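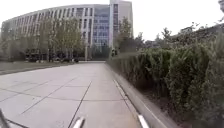

Heading up the long path towards the curved building, hedge on the right.

So I finally got to go to the Vikero open day! I'd had 25 July 2022 ringed on the calendar ever since Sofia Pappas mentioned it back in February, and I was the first one at the sign-in desk (keen, I know).

The outdoor demo was the bit I'd come for. Their robot is called Gerer and it does its rounds on the paved walkway, with the view from on board sent to a big screen so we could all ride along. I loved that. You get the white curves of its own front poking up at the bottom, then slab after slab after slab, and the tower waiting at the far end. It's a funny way to see a path I'd walked up myself that morning - everything feels longer.

Christos Bakalis did the talking and he was very patient with us. I asked how it copes with the joints between the slabs and got a proper answer, all about wheel size and tyre pressure, of which I followed maybe half. Somebody else wanted to know about the kerb. It treats that as a wall and keeps its distance, he said, and leafy hedges are harder because they grow and the map doesn't.

We had two goes at setting it a route on a tablet. Mine was dull, straight up and back, but I was grinning the whole time.

Tea afterwards, good flapjacks, and a long chat with Sofia about the indoor version, which I missed. They're running that one again in the autumn and I've put my name down already.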